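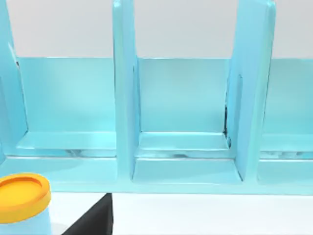 The old hours were no use to anyone with a day job, one resident told the Bristdale town council at its April meeting, and a second evening would do more good than a bigger building. The council has now agreed. Beginning in May, the Bristdale Household Exchange on Joly Street will stay open until 8 p.m. on Thursdays as well as Tuesdays, and households will be able to borrow larger items for longer periods.

The Exchange allows residents to drop off household goods they no longer need and to take home others at no charge. It also runs a small lending service for items that most homes use only a few times a year, such as folding tables, carpet cleaners and large cooking pots. The town pays for the rent and utilities, and the remaining costs are met by a yearly grant from Radero, the regional waste authority.

Under the present rules, a borrowed item must be returned within 3 days. The council report noted that this limit had caused difficulty for families preparing for weddings, moves and holiday visits, and that late returns had become common. The new loan period is 10 days for all items except power tools, which will remain on the shorter term.

The report also recorded a steady rise in use. Roughly 40 households now visit the Exchange in a typical week, and parking on Joly Street has become a concern for neighboring businesses. The town will mark two short-stay spaces near the side entrance for the loading and unloading of heavy goods.
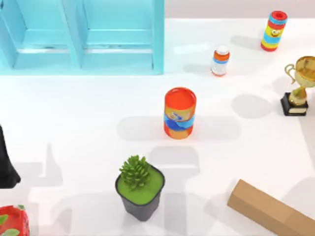 What the Exchange will accept

A revised list of goods will take effect at the same time as the new hours. Kitchenware, lamps, small furniture, toys, bedding and storage containers will continue to be accepted, provided they are clean and in working order. Mattresses, car seats and bicycle helmets will no longer be taken under any circumstances. The council has asked that electrical items be handed to staff at the desk — with their cords and any removable parts — so that they may be tested before being put out.

Residents are reminded that goods may not be left outside the building when it is closed. Items left at the door last winter were damaged by snow and had to be hauled to the transfer station at Plositz, at a cost to the town.
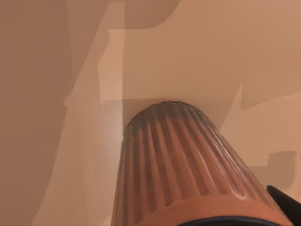 The Plositz station will go on receiving bulky waste on Saturday mornings, and its fees are unchanged. Residents who are unsure whether an item belongs at the Exchange or at the station may call the public works office before making the trip.

Registration for the lending service is free and requires proof of a Bristdale address. Current members do not need to register again, and items already on loan when the new rules begin will be given the longer return date automatically. Forms are available at the town hall front desk and at the Exchange during opening hours.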